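A Table Worth Wiping Down

When I asked the owner of the Tristercombe tearoom what she was proudest of, I expected her to say the scones, or maybe the garden out back that everybody photographs in May. She laid her palm down flat in front of her and said, "This. I'm proudest of the tables."

She has 8 of them now, and she can tell you a story about every one, and on the afternoon I visited she very nearly did. The first came from a secondhand shop called Abbasi, where she had gone looking for a lamp. "I paid too much and I had no way of getting it home," she said, laughing, "so I sat at it in the shop until my brother-in-law could come with his van!" The others arrived one at a time over the next few years, whenever there was a little money left after the flour and the butter and the heating.

She wanted pale wood from the beginning. Her grandmother's kitchen had been dark, she told me, with dark cupboards and a dark oilcloth, and as a girl she used to carry her homework out to the back step just to see the page. "I promised myself that if I ever had a room of my own to feed people in, it would be light," she said.

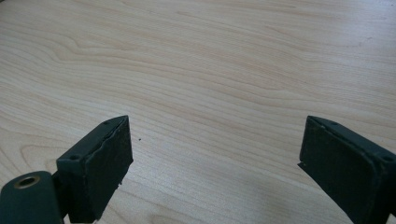 Cleaning is the part of the day she likes best, and she has done it the same way for years: warm water with a drop of dish soap, a cotton cloth wrung out hard, then a dry one straight after. She goes with the grain, even where it makes you work for it. On this top the lines run long and wavy and then curl round on themselves in loops, like a stretched knot, and she follows them with the cloth the way you might follow a road on a map. "Customers do it too, with a finger," she said. "They're talking about their knees or their daughter's wedding and the finger is going round and round." She is strict about crumbs, and she'll cross the whole room for one dark speck on a pale surface like that.

The whole round takes her roughly 20 minutes at closing, with the radio on. She tried a spray once, something a supplier talked her into, and went back to soap within the week. "It smelled like a dentist," she said, and then she got up to put the kettle on again.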